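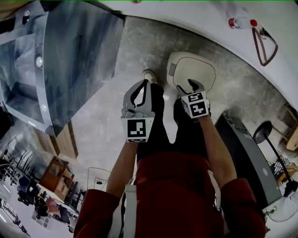 Concrete floor, gray grippers, one in each hand.

May 30, 2021
Pace calibration, footpod vs. measured loop

Purpose: get a correction factor for the Bosman pod before the September build starts. The old factor came from the treadmill at Wanero and has never matched what we see outdoors. Splits on the Wostau path come up short by an amount that changes with speed, so a single factor may not be enough.

Course: Sullatport track, lane 1, all reps from the same line. Khải wheeled the lane before we started and got 400.6 m on the first pass and 400.3 m on the second. Taking 400 as true. The wheel wanders on the bends and I trust the track survey more than I trust the wheel.

Runner: Oanh Mạch. Timing: Khải Triệu, hand watch, start and finish line only. Pod on left shoe, second eyelet from the toe, factor reset to 1.000. Pod auto-lap off. GPS off on the watch so it can't blend the two sources.

Protocol
Warm-up 2000 m easy, not scored.
Set A: 3 x 800 m at easy pace.
Set B: 3 x 800 m at tempo.
Set C: 3 x 400 m at 5k effort.
Jog 280 m between reps, walk back to the line. That makes 9 scored reps.

Set A, pod distance: 788, 790, 787. Times 4:22, 4:20, 4:21.
Set B, pod distance: 794, 796, 795. Times 3:31, 3:29, 3:30.
Set C, pod distance: 402, 403, 403. Times 1:34, 1:33, 1:32.

Mean for A is 788.3, so factor 1.015. Mean for B is 795.0, factor 1.006. Mean for C is 402.7, factor 0.993. Spread inside a set is 3 m at worst. The trend across sets is bigger than that and goes one way: the pod reads short when slow and long when fast.

Cadence from the pod file: A 166, B 174, C 186. Stride length works out to 1.10 m for A, 1.20 m for B and 1.39 m for C, using true distance. Khải thinks the pod is estimating stride from contact time and overshooting once contact gets short. Plausible. I have no way to check it with what we own.

Problems
Rep 2 of set B: Oanh moved out to lane 2 for a few strides to pass a walker on the back straight. Left it in. The extra distance is a meter or so at most and the pod number doesn't stand out.
Rep 1 of set C: watch started late, time corrected from the pod file. Distance not affected.
Lace on the pod shoe was looser after the warm-up than before. Retied before set A and checked after each set. We should be tying this with a double knot and writing down which eyelet, or the whole exercise is worth little next time.

Wind light on the home straight. Ignored, as every rep is full laps.

Decision: use 1.006 for general training. At easy pace that leaves the pod short by 0.9 percent, or 9 m in the kilometer. At 5k effort it will be long by 1.3 percent, so do not use pod pace for anything on the track. Use the lines. For the long runs on the Wostau path I would set 1.015 by hand and put it back after – Khải would rather leave it alone and fix the totals in the log. Not settled.

To do
Repeat set A on the path between the two survey posts, same shoe, same eyelet.
Try the pod on the right shoe, 100 m strides first, then one rep of each set.
Oanh to export the raw files and put them in the shared folder with the rep numbers in the names.
Change the pod battery before the next session. It was showing one bar at the end of set C.
Old treadmill factor (1.031) crossed out on the card inside the kit lid. New one written under it in pencil.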